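Notes on laying out a sewing pattern grid

July 2021

I have been redrafting the Momon jacket from the printed booklet, and most of the errors in my first two attempts came from the grid and had nothing to do with the sewing. The booklet prints each piece at reduced scale over a square grid. You copy it to full size one square at a time.

My first full-size grid was drawn on kraft paper with a yardstick. Paper from a roll keeps its curl, and a long pencil line drawn in several passes drifts. On the back piece the center line was off by 7 mm at the hem. The collar would not close.

Changes for the third attempt:

Measure every line from the same edge. If you step from one line to the next, the error adds up.

Check the diagonals of the outer rectangle before drawing anything inside it. Mine came to 1326 mm both ways after I moved one corner.

Mark where the curve crosses each grid line first, then join the crossings. Toshiko Sasaki suggested this in a comment on the sleeve post, and it fixed my armhole. The sleeve cap needed 33 crossings.

Label squares by row letter and column number on both the booklet and the paper.

Tape is fine for blocking out areas on a table. It is too wide to measure from unless you always use the same side of the strip.
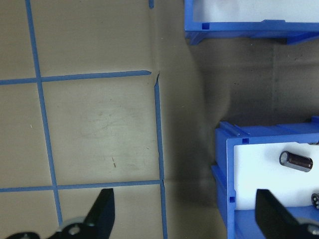 Blue tape grid on a tan surface.

The front piece is copied and cut. I still have to true the side seams against the back, which measures 854 mm from nape to hem before the hem allowance. The facing pieces are on page 7 of the booklet and use a smaller grid, so they will get their own sheet.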